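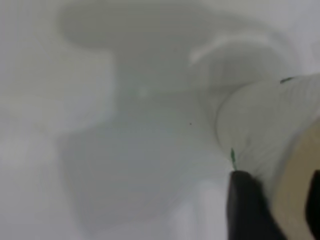 Re: Draft 2 of the handling rules – section on gripping cloth
18/10/2018

> The rule should just say "grip force must not damage the item." Everybody
> knows what damage means. At Ranitz we ran 1000 picks with no complaints.

With respect, everybody does not know what damage means. Kundton calls a crease damage. Clenley calls it laundry. I once sat through 40 minutes on whether a pulled thread counts if it was already sticking out, and I'd like those minutes back.

I'd keep three things in the draft:

1. Say where the fingers may close. A pinch near a stitched mark or a colored thread should be logged as such, even when the cloth looks fine afterward.
2. Test on crumpled pieces. Flat white squares fresh from the packet are lovely, and I have yet to meet one on a job.
3. Keep the wrist camera view with the force log. At Mösli we had 164 force logs and no pictures, so we knew exactly how hard we'd squeezed and had no idea what.

As for no complaints in 1000 picks – who was going to complain, the towels?

I can live with "damage" if there's a definition under it. Two lines would do. Send wording to the list before the end of October, please, and trim your quotes.

Filed under: Standards & Safety, Soft Goods
3 replies | 2 shares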